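4 min read

June, notebook, bench side of the workshop

Morning. Continued with the old office desktops for the Stesik order. I write down what I did yesterday evening also, because I was too tired to do it then and Olesia Moroz asked me to keep better notes about the thermal paste.

The question is still the same. We clean the machines, put new paste, put the cooler back, and then the processor temperature under load is different from one machine to the next, although the model is the same. The worst one and the best one are 4 degrees apart when I use the Tornico paste. With the gray one from Indimport the difference is larger, but I did not have enough machines to be sure. I don't like to blame the paste before I look at my own hands.

What I changed yesterday:

- Cleaning with alcohol two times, second time with a new cloth. Before I used the same cloth until it was dark, and I think I was only moving the old paste from one side to the other.
- One dot in the middle, size of a small pea. No spreading with the card. Hưng Ung spreads with the card and his results are not worse than mine, so this point is open.
- Screws of the cooler in a cross order, half a turn each time. I used to tighten one screw fully and then go to the next. When I took off such a cooler, the print of the paste was thick on one side and almost nothing on the other.

The last point looks the most important for now. I took off three coolers that I mounted last month and two had the uneven print. I put both in the box marked "to do again".

Load test: always 100 percent on all cores, door of the room closed, window closed. I read the temperature only when it stays the same for some minutes. Yesterday I was impatient with one machine and wrote the number too early, then it climbed more. This line in the table is crossed out, please don't use it.

A remark about dust. Many of these machines stood on the floor under a desk for years, and the dust is packed in the fins of the heatsink like felt. Compressed air from the front pushes it deeper. It is better to blow from the back side, against the usual direction of the air, and to hold the fan with a finger so it does not spin. Olesia says that a spinning fan can send current back into the board. I have never seen damage from this, but holding the fan costs nothing.
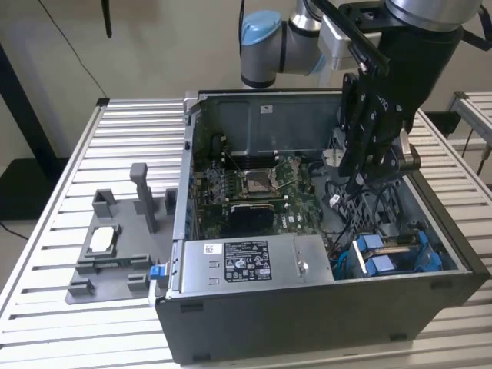
After lunch I compared the two pastes by the scale. The Tornico tube was 188 grams with the cap when we opened it, it is the big workshop tube. I want to weigh it after each batch and divide by the machines, then we know what one machine costs us. Until now we only guessed, and the guess was from Hưng, who is an optimist.

The tube from Indimport became thin and oily at the beginning of each use. I squeeze the first bit on paper and throw it away. Maybe it was stored warm, or it is simply old, there is no date on it. I will write to them and ask. If they don't answer, I would not order it again, even if it is cheaper.

Bad news from the shelf: the pads which Lysenko sent are too thin for the voltage regulators. When I press the small heatsink down, the pad has no mark from the chips, so there is no contact. Two pads on top of each other is not a good solution. I put them in the drawer with a note. Please, Hưng, read the note before you take them.

Noise. Machine 279 on the list has a fan which makes a ticking sound, only when it runs slowly. At full speed it is quiet, or rather so loud that the tick can't be heard. I checked for a cable touching the blades and found none. A drop of oil under the sticker helped for about an hour, then the ticking returned. I will replace the fan and not spend more time on it.

Things I don't understand yet:

Why the temperature is sometimes better on the second day than on the first, with nothing changed. Olesia thinks the paste needs a few warm and cold cycles until it settles. It can be true, but the room was also cooler the next morning and I did not write down the room temperature. From now on the room temperature goes in the first column, before everything else.

If the cross order of screws really explains the 4 degrees, or if I was lucky with the machines. I need to do again the two from the box and measure them the same way.

For tomorrow: new cloths, the small scale needs a battery, ask for thicker pads. The bottle of alcohol is nearly empty, and the lid does not close well, so please keep it upright – I already lost some of it in the drawer.

17:40, lights off, table saved in the shared folder.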